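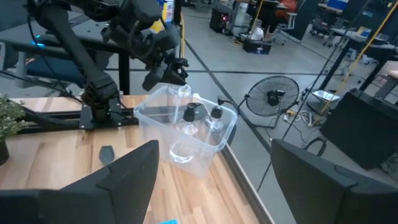

The Great Decanting
By Mal-soon Kwon
10 January 2025

Somewhere in the back of every bathroom cupboard is a sticky ring the exact width of a shampoo bottle. Mine had 7 of them, overlapping like the Olympic logo of a poorer Games, and in September I decided they had to go. I bought a clear plastic bin, three clear bottles, two of them with black pumps, and a funnel. I was going to be a person who decants.

Decanting, for those who have been spared it, means moving a liquid from the container it was sold in to one you had to pay for separately. Its supporters talk about calm. My sister-in-law in Porton, who has done her whole house including the rice, says she sleeps better. She also owns a label maker with a spare ribbon, so I suspect she was sleeping fairly well before.

The bin is the clever bit, and I'll defend it to anyone. A tray catches drips but lets everything topple. A basket holds things upright and then grows something in the weave. A clear bin with proper sides does both jobs, and it lifts out in one go when you want to wipe the shelf. You can also see what's in it, and with clear bottles you can see what's in those, down to the last miserable inch of conditioner.

Pumps are where the trouble starts. A good one gives you a blob. A bad one gives you nothing, then nothing, then a horizontal jet across the tiles. The first pair I bought came from Vidley, a shop that sells 40 kinds of peg, and both had to be primed like a village water supply. Buy pumps with a nozzle that turns, so that two bottles standing side by side can point in opposite directions and leave each other's lids alone. Check the tube too. If it stops well short of the bottom, you'll be storing soap you can never reach.

The third bottle should have a plain cap. I resisted this for weeks on grounds of symmetry. But some things don't pump, mouthwash for one, and a refill needs somewhere to wait at the back until it's wanted.

Label them. My husband washed his hair with hand lotion twice before he would admit that the bottles looked alike, and he has not been generous about it.

I still have the funnel, which lives in a drawer with the old lids. The cupboard shelf is clean. The sticky rings are now on the bottom of the bin, where I can see them from every side.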